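Febrero, cuaderno del taller, a eso de media tarde. Sigo con los esmaltes de la vajilla, tercera tanda de pruebas. 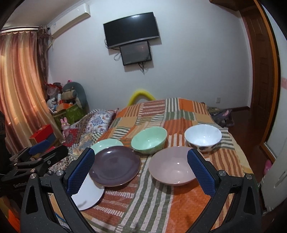 Me dice el otro turno que deje de tocar la receta y mire la curva, que un mate que sale brillante en la balda de abajo y seco en la de arriba tiene poco que ver con la sílice y mucho con el enfriamiento. Que ya lo apunté yo en la libreta vieja y que la relea. Pues la he releído, y sí, lo apunté, con una letra horrible y sin poner qué cono era.

Así que hoy toca ordenar lo que sé y lo que creo que sé, que no coinciden del todo.

## Dónde estamos

El mate que buscamos es el magnésico, el que al tacto parece jabón seco. Con la frita de Farkex salía bien en placa de prueba, una maravilla, y en cuanto lo pasé a pieza con curva empezó a hacer cosas raras: brillo en el fondo, piel de naranja en la pared y una franja en el borde que parece otro esmalte. Con la frita de Tirkari el fondo mejora, pero se come el color y los rosas se me van a un beige de tirita que no le deseo a nadie.

Lo que tengo en cubos ahora mismo:

- **Base A**: frita Farkex, talco, dolomita, caolín sin calcinar. Densidad buena, sedimenta como cemento de un día para otro.
- **Base B**: lo mismo con frita Tirkari y la mitad del caolín calcinado. Se mantiene en suspensión mucho mejor. Agrieta menos en crudo.
- **Base C**: no existe todavía, es la B con un poco de carbonato de estroncio. La tengo en un papel pegado a la puerta del armario.

Ojo con la A: alguien (posiblemente yo) le echó agua del grifo a ojo para aligerarla y ahora la capa queda finísima. La he dejado reposar para quitarle agua por arriba con la pera. NO REMOVER, por favor. Lo he escrito también en la tapa.

## El horno

La controladora Jondeck sigue con su manía. Le programas la rampa, le das a guardar y si no esperas a que pite te guarda el programa anterior sin avisar. Yo creo que la tanda 2 se coció con la curva de bizcocho por eso mismo, porque los conos estaban tiesos como velas cuando abrí, y el esmalte tenía esa pinta de tiza mojada que da cuando se queda corto. Las piezas se pueden recocer. Las he apartado en la estantería de la ventana con un papel.

Para la tanda 3 puse testigos en las dos baldas. Abajo el cono cayó del todo, tocando la base. Arriba se quedó a las dos, o sea bien. Es decir, tenemos el horno más caliente por abajo, justo al revés de lo que yo llevaba meses jurando a todo el que pasaba por aquí. Pido perdón por escrito y no lo vuelvo a mencionar.

Posibles razones, sin orden:

- La resistencia de arriba está cansada. Se ve más oscura que las otras en caliente, pero a lo mejor es sugestión.
- Cargo demasiado apretado arriba y dejo abajo medio vacío. Esto es verdad, lo hago siempre, me da pereza agacharme.
- El termopar está a media altura y muy metido hacia la pared. Habría que sacarlo un dedo.

Primero voy a probar lo de la carga, que es gratis.

Y luego está el enfriamiento. El mate magnésico necesita tiempo para cristalizar; si el horno cae a plomo desde el pico no le da tiempo y sale satinado, o directamente brillante. Nuestro horno es pequeño y pierde calor rapidísimo, sobre todo si está poco cargado. Propuesta: bajada controlada después del pico y mantenimiento en la zona donde empiezan a formarse los cristales, y de ahí que caiga solo. La consumo de luz me duele un poco, pero peor es tirar una hornada entera.

## Color

El pigmento morado aguanta todo lo que le echen. En la A, en la B, fino, gordo, le da igual. El verde menta también es bastante agradecido, aunque en la A tira a gris si la capa pasa de cierto grosor. El rosa es otra historia. Es un pigmento de cromo y estaño, y con tanto magnesio en la base se apaga sin remedio; eso está en cualquier libro y aun así he hecho falta yo con mis cubos para comprobarlo. Opciones: bajar el magnesio y subir el calcio en la versión rosa (entonces ya no es la misma base y cada color tendrá su tacto), o pasarme a una inclusión, que sale carísima.

Me inclino por la primera. Si el rosa queda un pelín más suave que los otros tampoco se hunde el mundo. Además, ojo con el zinc, ni una pizca cerca del rosa. La frita de Matei lleva, lo pone en la hoja, o sea que queda descartada para esto aunque sea la más barata.

## Pasta y esmalte, o el rollo del cuarteado

Prueba de agua caliente y congelador con trozos de la tanda 3: la B aguantó tres ciclos sin una raya. La A sacó una telaraña finita en el segundo, que sólo se ve pasando tinta. Para un jarrón me daría igual, incluso me gusta, pero para comer no lo quiero.

También hice lo del limón, una rodaja encima toda la noche. La B ni se inmutó. A la A le quedó un cerco mate clarito - poca cosa, pero ahí está, y si se lo hace un limón se lo hará el vinagre de cualquier ensalada. Me faltan las pruebas de rayado con cuchillo, que los mates se llevan marcas de metal con mirarlos. Eso lo dejo para cuando tenga la curva buena, no tiene sentido rayar algo que voy a cambiar.

## Aplicación

Pinzas de inmersión sí, pero contando tiempo de verdad y no cantando mentalmente. Entre una inmersión tranquila y una con prisas la capa cambia muchísimo, y luego me vuelvo loca buscando el fallo en la química. Los pies, con cera, y repasar con esponja aunque parezca que están limpios. En la balda 2 se quedó pegado un pie por no repasar y me llevé media placa al despegarlo. Hay que volver a dar engobe de alúmina.

## Pendiente

- [ ] Sacarle agua a la A y medir densidad antes de tocarla
- [ ] Pesar la C (mascarilla, que el otro día me vi el polvo en las cejas)
- [ ] Programar bajada lenta en la Jondeck y ESPERAR AL PITIDO
- [ ] Cargar abajo como arriba
- [ ] Pedir estroncio y mirar si queda caolín calcinado, el bote está engañosamente lleno de aire
- [ ] Hacer la base rosa con más calcio, sólo placas, nada de piezas todavía
- [ ] Engobar baldas

Si alguien abre el horno antes que yo, que apunte cómo han caído los conos de las dos baldas antes de mover nada, y que los deje en la repisa en el mismo orden. El lápiz está atado al enchufe.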